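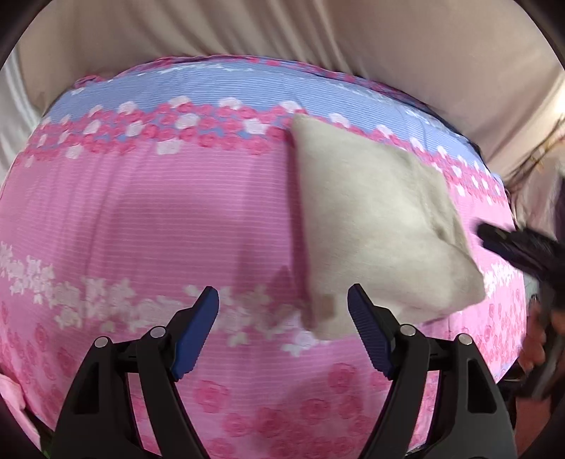 Adaeze, I meant to answer you before the holidays and then the whole of December went by, sorry! The short version is that yes, we went ahead with the heat pump, and no, I don't regret it, even after the week we just had. The longer version starts with the bedroom at the end of the hall, the coldest room in the house and the one my mother-in-law sleeps in when she visits. Her pink flowered bedspread is on the bed in there now, with just the one folded beige cloth lying on it, and she's telling everyone she doesn't need the wool blankets this year. She complained about that room every winter we had the oil furnace, so I'm taking it as a good review.

On 2022-01-05 Adaeze Ogbonna wrote:
> Hi Su-bin, did you ever get the Vrettos unit put in? Kam-wah says
> they quit working once it gets properly cold and that everybody
> ends up running the backup strips all winter and paying double.
> We have a quote from Plenow sitting on the kitchen table and I
> keep not signing it. Also, did you have to upgrade your panel?
> And is the outdoor part as loud as people say?

OK, in order.

Cold weather first. Kam-wah isn't wrong about the old ones, and his sister had a terrible one in her condo, so I get where he's coming from. Ours is the cold climate model and it kept the house at 68 through the whole cold snap. What it doesn't do is blast you with hot air like the furnace did. It runs and runs and the air coming out is only sort of warm, and for the first few days I kept holding my hand over the vent thinking something was broken. Don't turn it way down at night! I did that the first week, out of habit from the oil days, and in the morning the backup strips kicked in to catch up. Now I leave it at one number and forget it.

Money. Our last full month on oil was 503 dollars, and that was before the price went up again. The electric bill for December went up by 251 over what we paid the same month last year, and that's with no oil at all. So half, give or take a nickel. I wouldn't promise you the same, your house is bigger and Modupe told me you still have the original windows upstairs. If you do one thing before signing, get somebody to blow insulation into the attic. We did it the summer before and the installer said we could go down a size on the unit.

The panel — we had a 100 amp one and had to go up to 200. Plaseck did that part and it took them 2 visits, one for the panel and then another when the inspector wanted something relabeled. Check whether the Plenow quote includes it. Ours from Vrettos did not, and it was in tiny print on page 2.

Noise: a hum. I hear it if I'm standing next to it taking the trash out. It does a defrost thing when it's damp and freezing, where it whooshes and lets off a big cloud of steam, and the first time I saw that I called the installer in a panic. Totally normal, apparently.

Modupe, if you're reading, you asked about Mullska and whether their thermostat works with these. I don't have one so I can't say. I think Adaeze Oyewole (the other Adaeze, hi!) put one in last fall, maybe she can chime in.

I still have our load calculation as a PDF if you want to compare it to what Plenow gave you. If they didn't give you one, ask for it before you sign anything.

Su-bin Bang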